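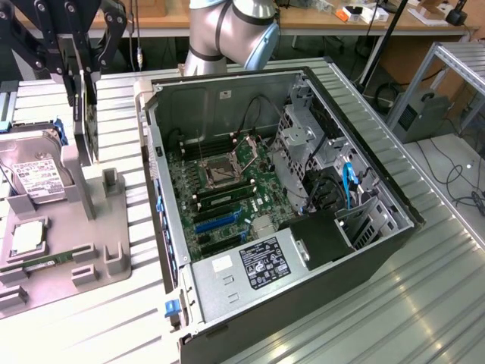

*The desktop assembly station at the Garkach open day, with the processor, a memory module and the hard drive set out in the tray beside the case.*

The Garkach workshop in Lostau opened its doors to visitors in October, and I attended the afternoon session. Registration had been limited to 14 persons per group. Each group was given 35 minutes at the assembly station, followed by a period for questions in the adjoining room.

The station forms part of the Peixoto project, which is concerned with the assembly and repair of office computers by robot arms. The program of the day stated that the project is now in its second year and that the equipment is supplied under an agreement with Nukineck. Visitors were asked to remain behind the yellow line and to switch off the flash on their telephones.

I had expected the demonstration to begin with a new case and new parts. The staff instead work with used office machines, on the grounds that repair shops will see more of these than of anything else. The case lies on its side with the panel off, and the parts wait in a molded tray to its left. The processor has a square recess of its own and the memory module a long slot, so that the arm may find each part in the same place at every attempt.

The processor was the main subject of the talk. The socket must be open, with its lever raised, before the part is brought over, and the part must then be lowered almost without force. We were informed that a person with some practice can do this in a few seconds. The arm is considerably slower, and the staff made no attempt to hide this. Of the attempts recorded during the previous month, 69 percent were completed without help from an operator. Memory modules gave better results, although no figure was provided for them.

Cables remain the principal difficulty. A drive or a processor keeps its shape – a cable does not, and one that has moved a short distance may lie across the very slot the arm is trying to reach. A member of our group asked whether the cables could be tied back beforehand. The reply was that this had been tried and abandoned, as the machines that come in for repair are seldom tidy.

The question period was well attended and ran past its allotted time. Several visitors wished to know about cost, and were referred to a printed sheet which, regrettably, had run out by 3 p.m. I have requested a copy by mail and will add the relevant details to this page when it arrives.

A second open day is planned for the spring. Places are free of charge, but must be reserved through the Lostau office.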